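Week 3 – Canning and the short season. Food and Household History, Thu 26 September

Reading for today was the Gallville chapter, first half only. If you read the whole thing, good, it comes back in January.

Where we left off: drying and salting. Cheap, slow, no special gear. Problem is fruit. Soft fruit dries badly in a damp valley and salt is no use for it at all. So sugar, or heat and a seal.

Gallville cannery opens with one boiler and 12 workers. Seasonal. Peaches first, then pears, then tomatoes if the frost holds off. The owners wanted beans too but beans are low acid and need far more heat than fruit. Remember this, it matters for the Varska part.

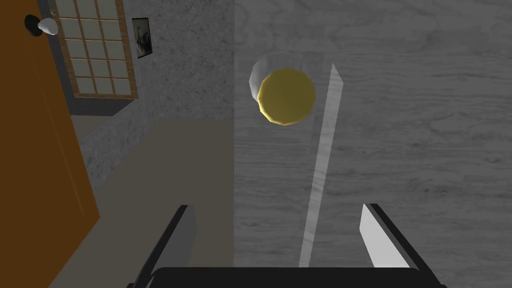
Why did fruit come before vegetables in nearly every small cannery?
Acid. Boiling water is hot enough to make high-acid fruit safe in a sealed can, and a small plant could manage boiling water. Beans, corn and peas need steam under pressure, which meant a retort, which meant a loan.

Labor. Peeling was piece work, paid by the bucket. Wage book for the first full season lists 596 buckets in the best week. Lye peeling comes later and cuts the peeling crew hard – see the table in your packet (page numbers are off by one, sorry).

Sugar price. Syrup was graded light, medium, heavy. When sugar went up the syrup got thinner and the label often didnt change. Complaints from the shops in Varska, lots of letters. Good essay topic if anyone is still stuck.

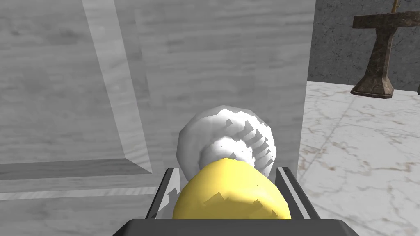
Omoregie disagrees with me on the syrup, and says the letters are mostly about dented cans and late wagons, with sweetness coming up only when a shop already wanted its money back. Fair point. Read them and decide. I still think the thin syrup cost them the Varska trade, but the letters alone won't carry it.

Home canning, same years. Glass jars, zinc lids, rubber rings. A family putting up 300 jars was not showing off, that was winter. Women's diaries give jar counts the way farm books give bushels. Failures get written down too: seals that let go, a shelf of plums gone to foam. Compare the tone with the factory reports, which hardly mention spoilage.

Open kettle method – fruit cooked in the pot, poured in hot jars, lid on. Common then, not recomended now. Don't try it from the diaries please.
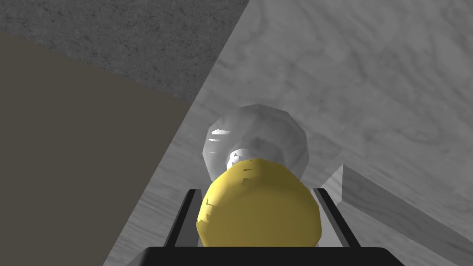
Vol. 8, p. 12

Mollura's article is the one to cite for pressure canning. Short, clear, a bit hard on the home canners. The argument: safe canning of beans at home had to wait for a cooker people could afford, and advice leaflets ran ahead of the equipment. Farm households were told to use pressure years before many of them had it. So they boiled the beans for hours instead and hoped.

Two things to pull out for the essay. Who wrote the leaflets, and who paid for printing. Check the back page 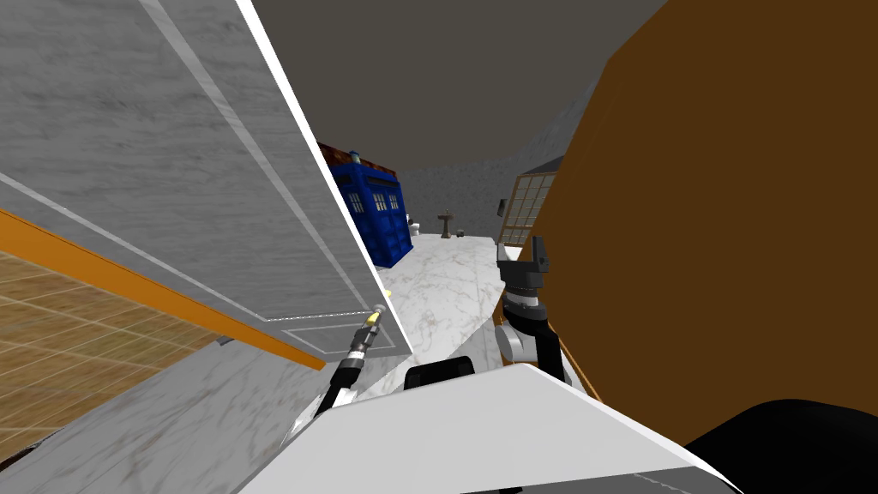
where the jar makers and stove dealers usually took an ad. Does not make the advice wrong. Does tell you why it says to buy new lids every year on the front, back and middle.

Next week: ice. Finish the Gallville chapter and bring one leaflet, any leaflet, copy is fine. Essay outlines one page max, typed, source list on the back.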